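Home News Opinion Campus Careers Subscribe

Colleges Should Stop Hiring Deans in Secret
August 10, 2023

A dean's search at a mid-sized college can take 19 months and cost more than a junior professor earns in a year. Much of that money goes to a search firm, and much of what the firm sells is secrecy. Candidates are told their names will stay private until the end. Faculty learn who is coming when the moving truck is already booked.

I sat on six of these searches before I retired. In the last one we read 61 applications and met a short list at an airport hotel. We signed a form saying we would not discuss them with anyone on campus.
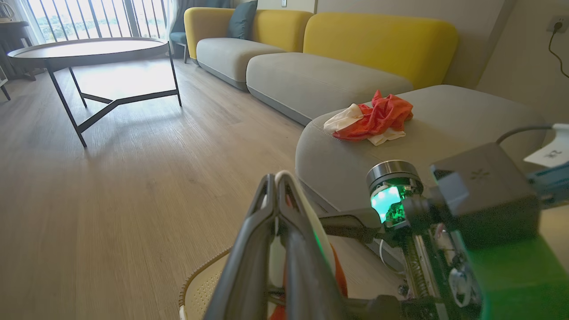 The usual defense is that good people will not apply in the open. Some won't. A sitting dean who is seen looking may lose standing at home, and I take that seriously. But the short list could be public for two weeks at the end — enough time for a department to make a few calls.

At Carkon College, where I taught for 27 years, the one open search drew a smaller pool. The person hired stayed longer than the two before her. One case proves little, but it should at least make trustees curious.

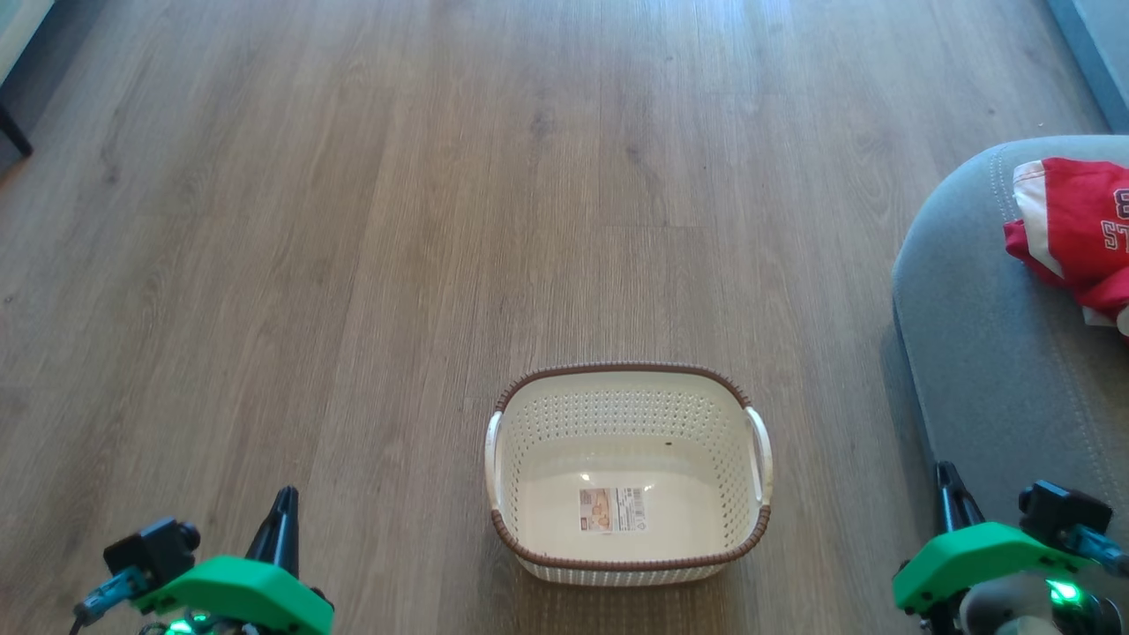 Dorothy Dawber wrote to me in August that I had the risk backward. She withdrew from an open search years ago after her own provost heard about it, and she says her budget requests went nowhere for the rest of her time there. A two-week window, in her view, is long enough to do the damage.

I don't doubt her account. Her provost behaved badly, and a rule that protects candidates from that kind of treatment would be worth writing. Hiding the finalists from the people they will lead is a high price for the same protection.
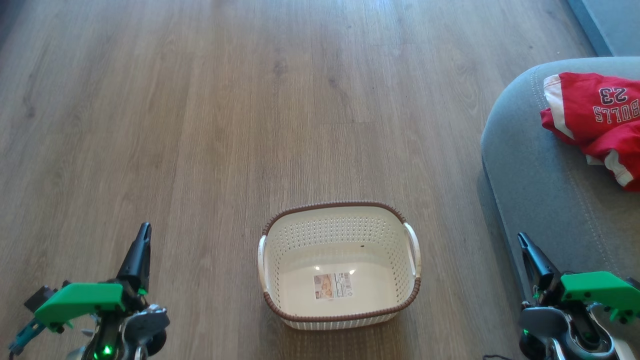 Laundry basket on a wood-look floor, beside the sofa.

Trustees approve the contract with the search firm. They can ask for an open final round before they sign it, and the firm will quote them a price.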